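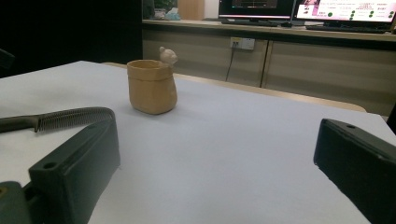
The bear cup on the white table, with a wire-toothed brush lying near it.

Last updated: October
Reading time: 3 min

The cup which wants to be a paper bag

The first time I held one of the cups of Huiling Cao, I pressed it a little with my thumb, to see if it would give. It did not give, of course. It is clay, fired and hard as any other cup. But the sides bulge softly and there are creases in them, as in a bag that somebody carried home from the bakery, and the hand believes it before the head can say something.

On the back of the rim sits a bear. He is paler than the cup, a cream color against the ochre, with two round ears, and he looks as if he was climbing out and stopped to see who is in the room. Children want to pull him off. Cao told me that this is why he is fixed so well.

She has her workshop in Ultcombe, in two rooms behind a shop for bicycles. She came there from Kerton, where she was throwing plates for a hotel supplier. "I made 800 plates in one winter," she said, "and every one had to be the same as the one before. After it I wanted to make something crooked."

The crooked thing took a long time. In her notebook the bag cup has the number 32, and the 31 pages before it are full of cups that she did not like. Some were too neat. Others had so many wrinkles that they looked like old skin. She learned to make the wall by hand from a thin slab, to close it, and then to push it from inside with two fingers while the clay is still soft. The rim she leaves open and rounds it with a damp cloth, so that the lip does not meet a sharp place.

The bear is modeled apart, from a lighter clay. Both clays must shrink nearly the same, or he comes out of the kiln with a crack under the belly. Cayetano Benítez, who shares the kiln with her and makes heavy garden pots, gave her the recipe for the light one. He asked for a cup in return and keeps his pencils in it.

I asked Cao if the cup is for drinking. She shrugged. The outside is matte, and she likes it dry and a little dusty to the touch. Her customers decide. Kelly Cavalcanti, who sells the cups in her shop on Marín street, puts a small cactus in one and toothpicks in another. One buyer told her that he keeps there the key of his mailbox.

For my part, I put it alone. I bought mine in spring, and at first it stood on a shelf between books, where the color disappeared completely. On a white tabletop it is a different object. The creases make small shadows, the beige becomes warm, and one notices that the bear is not in the middle but to the back and to the right. I turn him sometimes to the window and sometimes to the door.

For cleaning, Cao recommends a soft dry cloth and a small paintbrush behind the ears. No dishwasher. If the bear should come off after a fall, she will glue him back without charge, but you have to bring both parts.

The next firing is for the late autumn. She plans a cup with a folded top, and she is not yet sure if the bear will go with it.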